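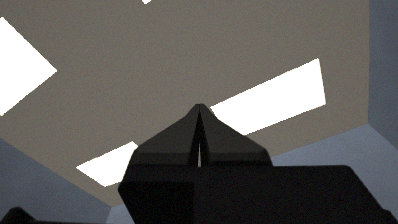
Skaritz said the ferry would not run after dark, and that anyone who had told me different was thinking of the summer schedule. I had asked at the ticket window. The reply came through a metal grille, along with my two dollars.

"So when is the next one?"

"Six in the morning. There's a bench."

I had been traveling since noon with my aunt's clock in a duffel bag. She had left it to my cousin in her will, and my cousin lived on the far side of the water and didn't drive. Nobody else in the family wanted the job. The clock weighed more than it looked and it had started ticking again somewhere on the bus, which it had not done in my aunt's house for years.

1. The bench

It was February and the waiting room had one heater, high up on the wall. A woman in a green coat was already on the bench with her shoes off. She moved her shoes.

"What have you got in there?" she asked.

"A clock."

"Is it right?"

I looked. It said ten past four. The clock over the door said eight thirty-five.

"No," I said.

She nodded and went back to her crossword. After a while she offered me half a cheese sandwich, and I took it, because the snack counter was shut. We ate without talking. The wind pushed at the doors and they opened a little and closed again.
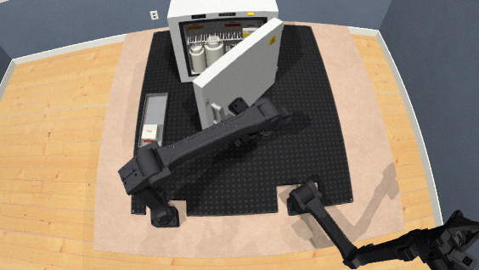

My aunt used to wind the clock on Sunday nights, before it quit. She kept the key in a cough drop tin. When I was small she let me turn it, but only three turns, and then she finished the job herself with her back to me. I asked her once how many turns it needed. She said it depended on the week.

I told the woman this. She wanted to know if I had brought the key.

I had not. I had the clock, the letter from the lawyer and a clean shirt. The tin was probably in the kitchen drawer with the string and the dead batteries, and the house was due to be handed over on Tuesday.

"Then it'll stop," she said.

"I guess it will."

"How long does it go for?"

I didn't know that either. She put her pencil down and held out her hands, so I unzipped the bag and passed the clock over. She set it on her knees and held her ear to it. Inside the little back door there was a paper label, brown at the corners, with Merkik printed on it and the number 601 in ink. Under that someone had written, in pencil, "Runs when carried."

"That's not my aunt's writing," I said.

"Well, it's somebody's."

She gave it back. I kept it on my lap with the bag folded underneath, and every so often I shifted it from one leg to the other. I slept some. When I woke up the woman had put her shoes on and the window over the ticket counter was turning gray. The clock said twenty to two.

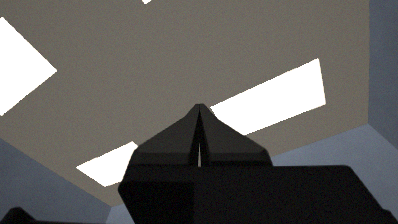
2. The crossing

The boat was called the Jisel and it held 50 people. That morning it had the two of us, a man with a bicycle, and a crate of hens. I stood at the rail for most of the way -- it was cold, but the cabin smelled of diesel. The clock kept going.

My cousin was waiting on the dock in house slippers. He looked at the bag and then at me.

"Does it work?" he said.

I told him to take it by the handle and walk.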